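Caring for Finished Wood Tables in Shared Rooms

Nernden Facilities Services, Furniture Care Guide
Last revised 2018-06-28

This guide applies to all wood-topped tables in the reading rooms, meeting rooms and dining areas of the Nollari and Lesarach buildings. It covers weekly cleaning, the removal of light marks and the yearly application of paste wax. It does not cover painted furniture, stone tops or the oiled benches in the Yu courtyard, which are maintained under a separate schedule.

Before you begin

Read the inventory tag on the underside of the table. Tags numbered up to 163 belong to tables with a shellac finish. Do not use alcohol, ammonia or any spray cleaner on these tables. Tags from 164 to 366 indicate a varnish or lacquer finish, which tolerates mild soap and water. If the tag is missing, treat the table as shellac and report the location to the furniture office.

You will need two soft cotton cloths, a bucket of lukewarm water, mild dish soap, paste wax in a neutral shade and a clean shoe brush. Paper towels should not be used, as they can leave fine scratches in the finish.

Weekly cleaning

Remove all items from the table. Lift lamps and trays; do not slide them. Dust with a dry cloth, following the direction of the grain. Where the grain swirls or changes direction, work in short, light strokes and turn the cloth often.

For varnished and lacquered tables, add a few drops of soap to the water, wring the cloth until it no longer drips, and wipe one section at a time. Dry each section before moving to the next. Water must not be left standing along joints or at the edge of a leaf.
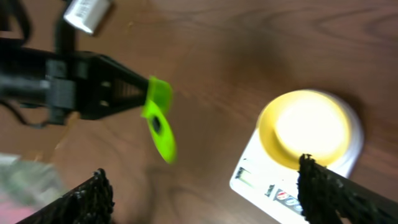
Brown wood tabletop with reddish-brown grain and darker streaks.

Natural variation in color should be left alone. Staff sometimes mistake a dark streak for a stain and rub at it until the finish is dull. If you are unsure, look at the spot from a low angle with a lamp behind it. A streak in the wood lies beneath the finish, and the surface over it will reflect light evenly. A spill or a ring usually shows a change in the shine as well.

Removing light marks

White rings left by cups are often moisture held in the finish. Leave the table uncovered for a full day — many rings fade without treatment. If the ring remains, apply a small amount of paste wax with a cotton cloth and rub gently along the grain for no more than 10 minutes. Black rings have reached the wood and must be referred to the furniture office.

Waxing

Tables are waxed once a year, in April. Apply a thin coat, allow it to haze as directed on the can, and buff with the shoe brush and then a clean cloth. Spread used cloths flat outdoors to dry before disposal.

Questions and repair requests should be addressed to Haiyan Guo, Furniture Office, Room 323, Nollari Building. Please include the tag number.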